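Komex R2 Plate Handling Gripper

Product line: Retis Kitchen Automation
Page updated: 2022-06-07

Overview

The Komex R2 is a two-finger gripper for plates and shallow bowls in staff canteens and central kitchens. It moves ware between the wash line, drying racks and serving carts. A hand-held version with the same fingers is supplied for teaching: an operator performs the task once at normal speed, and the motion is stored for review before it is released to the arm.

What changes for kitchen staff

Racking and unracking move from the dish crew to the cell. Scraping, sorting and the inspection of chipped ware stay manual. At the Aravena canteen in Brerkach, the cell handles 1,208 plates per shift. The two porters previously assigned to the rack station now work the sorting table and the serving line. Teaching is done by the dish crew, and no programming background is required. Shift lead Constanza Cabral approves each new motion and keeps the site's list of permitted ware.

Allow seven working days for staff training. Break schedules should be reviewed at the same time. The cell does not stop when the sorting table is unattended, and ware will back up at the infeed.

Finger assembly

Each finger has a tapered black blade with a translucent orange soft pad behind it. A square black-and-white marker on the flat top of the finger is used for position tracking. Keep markers clean. A scratched marker must be replaced before teaching is resumed.

Pads are wear parts and are sold in sets of 2. Inspect at the start of each shift.

Rack work

Plates are held upright on edge, with the fingers on opposite sides, and lined up with the slots of a wire rack. Racks with evenly spaced upright tines are preferred. Other items may remain on the work surface if they are clear of the finger path. 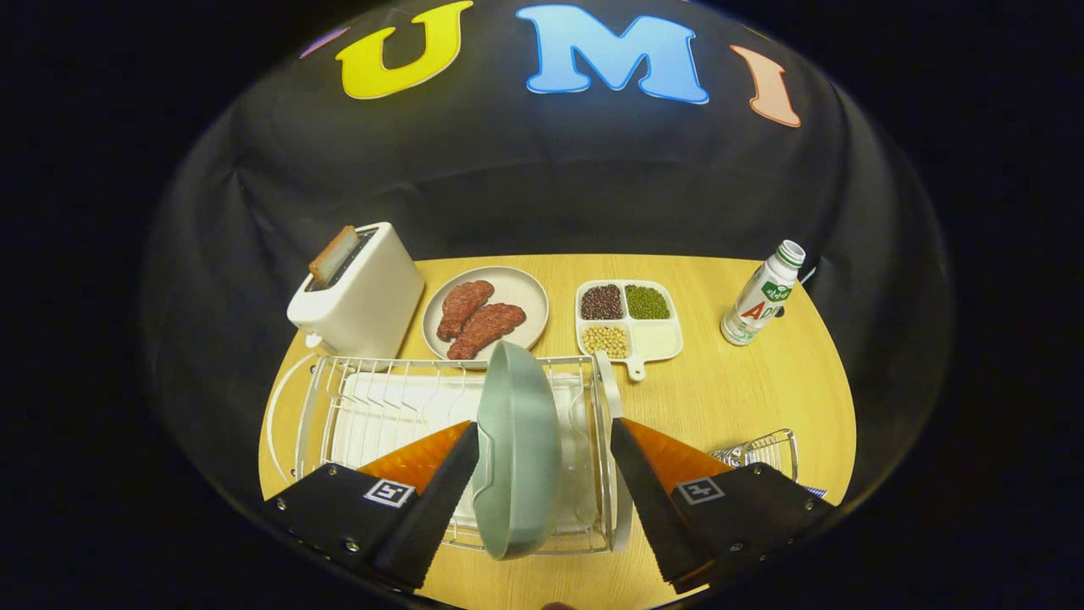 Ordering and service

Order code R2-7 covers the arm-mounted gripper, the hand-held teaching unit and one spare pad set. Replacement markers are ordered separately. The revised mounting flange ships from November; existing flanges remain supported.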